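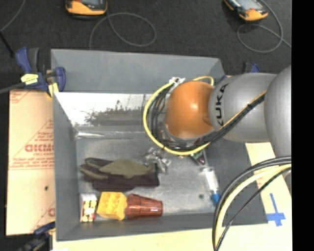

Book 3, p. 117

6/19/22

Bin and small gear, Jular bay. Started late, Cuiping already had the lights on.

Glove is lying flat in the gray bin, left half, fingers to the left. It's one of the olive and dark ones. I went through the drawer for its mate and found 2 lefts from the old Britholm order and no match, so the odd ones go in the coffee can until somebody sorts them. Araceli wants single gloves thrown out. I'd keep them for wiping down.

Bin itself: the floor is scuffed in patches and has gone dull. The inner wall on the far side still shines and throws a lot of glare. Tried a gray rag over the bench lamp, which helped some. Cuiping suggests turning the lamp to the wall and I'll try that next. Don't sand the inside. We did that to the Esteban bin in January and it only got blotchy.

Carpet needs a vacuum. Check along the boards too, washers get down between them and the carpet.

Glove stock: the Briltetti box was marked 1,000 on the packing slip, but that is for the thin disposable ones. Work gloves are on a separate slip and I haven't seen it. Araceli to call. If they only have large, take large. Medium runs tight across the knuckles and Cuiping won't wear them.

Still open:
slip for work gloves
lamp to wall
label for the coffee can
ask whether the spare bin at Britholm is the same depth, I wrote it down somewhere in Book 2 and can't find the page

Left the key on the hook by the sink.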